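Filed under: Home Life, Machines

When my sister asked me in August if she should wait for a robot before she buys a new dishwasher, I laughed, but then I read about the question for two evenings. I am not an engineer. I managed a small take-out shop for many years, and I look at these machines the way I looked at a new employee in the first week.

My test is packing an order. It seems like nothing, but at Hikbridge, where I worked, we packed up to 277 orders on a busy day, and each one had a bag, a cup carrier, napkins and straws. A person learns this in one shift. A machine has to know how a paper bag behaves when it is pushed, and how much a cup can be squeezed.
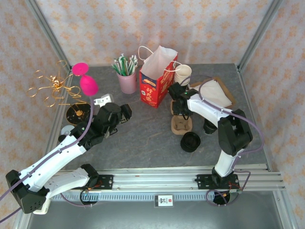
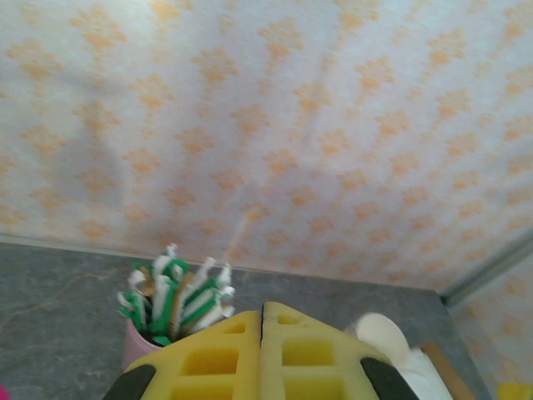
Two arms at a table with take-out supplies; the yellow fingers are in the second picture.

Posted by Siriwardena in Home Life, Machines

What I look at first is the straws. In my shop they caused more small trouble than anything else, because they are thin and they stick to each other. I would like to see a gripper take one, only one, from a full cup, 24 times in a row. Then I would believe.

The bag is the second problem. Rope handles fall where they want. I used to hold the bag open with my elbow, and I do not know how to explain this to a machine.

So my answer for the home is no, not yet. For a shop counter, where the same things stand in the same place every day, I am more hopeful. I told my sister to buy the dishwasher. She found one for 400 and it came last week, but the hose was too short.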